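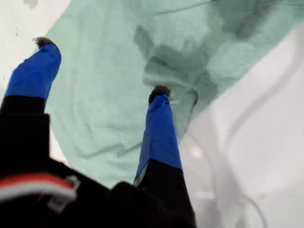 **Do my casino points at Drundholm expire if I don't play before August?**

posted by **nickelqueen_ret**, 11th July

I've got a bit over 4,000 points sitting on my players card at Drundholm and I haven't been up there since winter. My sister-in-law says hers got wiped out and she had no idea until she tried to buy lunch with them. I called the number on the back of the card and sat on hold until I gave up (the music alone!). I'm not a big player, I mostly do the penny slots and the buffet, but it took me a long time to earn those and I'd like to use them. We can't get there until the second half of August at the earliest. Also, is there any difference between the points and the "free play" that shows up in the mail? I've never understood that part.

---

**twopairtuesday**

Points at Drundholm go away after six months with no activity on the card, and the clock starts from the last day you had the card in a machine or handed it to a dealer. So if your last visit was in winter you may be cutting it very close, or you may be past it already, depending on the exact day. Log in to the Gruleck app (that's what they use for the card now, they dropped the old website) and tap on your tier name. It opens a page with "last rated play" near the bottom. Count six months from there.

The good news is that activity doesn't have to mean gambling. When I had knee surgery and couldn't make the drive, I bought a coffee mug from their gift shop online with my card number on the order, and it reset the date. It took three or four days to show up in the app so don't leave it till the last night. I paid more for shipping than I did for the mug and I still use the thing every morning.

If the points are already gone, go to the desk in person and ask nicely. I've heard of people getting them back if it was a matter of weeks. I wouldn't bother doing it by phone, the phone people can see your account but I don't think they can change much.

On your other thing, points and free play are two separate piles:

- **Points** are what you earn by playing. At Drundholm you need at least 1,000 before they'll let you swap any for food or shop credit.
- **Free play** is a gift from marketing. You load it at the machine with your PIN, you have to play it through, and whatever you win from it you can keep. You can't buy lunch with it.
- Free play has its own date printed on the mailer, usually just one weekend, and it has nothing to do with the six months.

One more thing, spouses. If you and your husband have linked cards, his play does NOT keep yours alive. We lost 170 of mine that way, so it wasn't a tragedy, but I was mad about it the whole way home.

---

**roadtrip_bingo**

just spend them lol. they're worth way less than you think they are. I go for the pie anyway

---

**cardinthecooler**

I agree with most of what twopairtuesday wrote but I'd add a couple of things, as I used to drive the shuttle from Brinderar and I heard every players card complaint there is.

First, the six months is for the regular tier. If you're on the next one up (the silver-looking card) you get longer, I believe nine, but check it in the app because they do fiddle with it every time they print a new brochure. You might be on that tier without knowing it. They upgrade you in the system and don't mail the new card, you have to go pick it up.

Second, the gift shop trick works, and so does booking a hotel room with your card number on it. What I'm less sure of is whether the booking counts on the day you book or the day you check in. When I did it for my mother it counted on check-in, and that would be no help to you if you're not going until the back half of August. A shop order is safer. They've always got a few odds and ends in the sale section for up to 20 dollars, and the shirts are decent if you like that sort of thing.

!

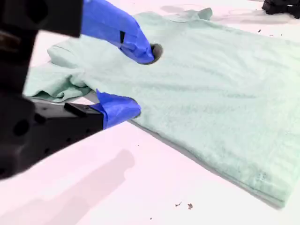

*Mint-green t-shirt, spread out on a white table.*

Third, use the points at the snack counter or the buffet and skip the gift shop for that part. The rate is a little better on food. Last I knew, the steak place didn't take points at all, even though the sign by the elevators says "all restaurants." And go on a weekday if you can, because on Saturdays the line at the desk wraps clear past the restrooms and they only ever seem to have two windows open.

As for Tran, the place across the river, somebody always asks if the cards work at both. They used to. They split a few years back and now you need a separate card over there, and your Drundholm points don't follow you. The Tran app looks almost the same, same colors and everything, so make sure you're in the right one before you panic about a zero balance! I watched a lady cry on my shuttle over exactly that.

---

**nickelqueen_ret**

Thank you both, this is so helpful. Found the page in the app (my grandson had to reset my password) and my last rated play was late enough in January that I still have a little time. Ordering a keychain tonight. I also AM on the silver one, so I guess I've got a card waiting for me at the desk. I'll ask them about the nine months when I'm there and post what they tell me.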